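About Skukent

Skukent tests whether machines can do ordinary chores. We began as a repair shop for packaging equipment in 1998 and moved into independent evaluation when customers started asking us which arms and grippers were worth buying. The repair side has closed. Evaluation is now all we do.

Our work falls under two programs. Omow covers household chores: clearing a table, putting dishes away, folding small linens, sorting a cutlery drawer. Derarlow covers light shop-floor chores such as kitting, bin transfer and bench clearing. Both use the same scoring method, so a client with a foot in each market can compare results directly.

What we measure

A chore is broken into steps, and each step is scored as complete, complete with damage, or incomplete. A human operator may reset the objects between runs but may not touch them during one. If an operator steps in, the run is scored incomplete from that point on. We record cycle time, but it is reported separately and does not affect the score.

A standard series is 1000 runs per chore. Shorter series are available for early prototypes and are marked as provisional in the report. Object positions are varied between runs according to a fixed schedule, which clients receive after testing has finished.

Tabletop chores are run on a two-arm bench with a dark work surface and dark curtains behind and at the sides. Objects are chosen for differences in shape and size. A bowl can be gripped at the rim, a flat board has to be picked up by its edge, and a small rounded object may roll if the fingers close off-centre.

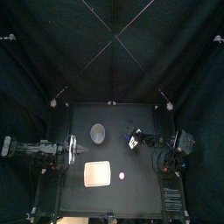
Two arms also raise the question of which one should act. Some controllers assign each arm half of the table and never cross the centre line. Others let either arm reach anywhere and rely on collision checking. We score both approaches on the same schedule and publish no preference between them.

Can machines do the chores yet?

Some of them, under stated conditions. In our household series, moving a rigid object from one known area of a table to another is the most dependable result. Performance falls when objects overlap, when the surface is reflective, or when the task requires a judgement such as whether a dish is clean enough to put away. Folding remains slow, and we do not currently consider any system we have tested ready to fold laundry in a home without supervision.

Shop-floor results are better, largely owing to the setting. Parts arrive in a known orientation, lighting is constant and the bench can be altered to suit the machine. A kitchen can seldom be rearranged in this way. Buyers should be cautious about applying a factory figure to a home.

Independence

Skukent does not manufacture arms, grippers or control software, and does not accept commissions on sales. Clients pay a flat fee per series. A client may withhold a report from publication but may not publish part of one.

Our object sets are maintained with Zheng, a supplier of laboratory fixtures. Worn or chipped pieces are replaced between series and the change is noted in the report appendix.

Visits and enquiries

The lab is open to clients by appointment and closed in January for calibration. Please include the arm model, payload, controller version and intended chore with your enquiry. We usually reply within 3 business days.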